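3.2 What people keep on the table

I went into this part of the study thinking I'd be writing about chairs. My notes from May are full of chairs. But when Annatjie Du Plessis and I sat down with the first batch of home-office diaries from Vernbridge, the word that kept coming up was "surface" (or "top," or "my spot," or in one lovely entry "the only flat bit I've got"). So we went back and re-coded the whole set, all 415 entries, with the table as its own category. It took us ages and I'd do it again!

Let me say what I mean by a clear surface, as I've been sloppy about it in talks. I count a surface as clear if the person writing the diary says it is. A table with a lamp, two mugs and a stack of mail can be clear to the person who works there, and one with a single unpaid bill on it can feel completely full. Nuria Kahsay argued with me about this for most of a month. She wanted a fixed measure, a percentage of open area, and I see the appeal, but we tried it on the Skollberg pilot and the numbers had almost nothing to do with what people told us about their day.

The diaries do agree on color, which I hadn't planned to ask about at all. People with pale tops wrote about crumbs, rings and dust. People with dark tops wrote about glare and fingerprints, and a few of them wrote about losing their pens. I've come to think of the pale top as the fussier one to own, even though it was the one most people in our sample said they'd choose again.
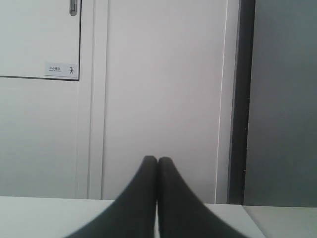 Figure 4. A pale gray-white tabletop, of the kind discussed in Section 3.2.

Back to the diaries. We split them into two groups of 200 (the 15 left over were too short to code, some just a date and a smiley face). The first group shared their table with somebody else in the house, and the second group didn't. I expected the sharers to complain more, and they did, but mostly about time. Who gets it before breakfast, who has to move for dinner, that kind of thing. The non-sharers complained about the table itself, and at length. One person in the Drillon apartments gave us three pages on a wobble.

There's a wrinkle here that I should own up to. The sharers in Arthur were recruited through a school newsletter, so nearly all of them had kids at home, and kids come with homework and glue. Annatjie ran the comparison again without the Arthur entries and the time complaints dropped a little, though they stayed on top. I'm fairly comfortable with the pattern. I'm less comfortable with how big it looks in our first table, and I'd ask readers to go easy on that figure until we've coded the second round of diaries, which closed on 23rd November and is sitting in a box next to my own very cluttered desk.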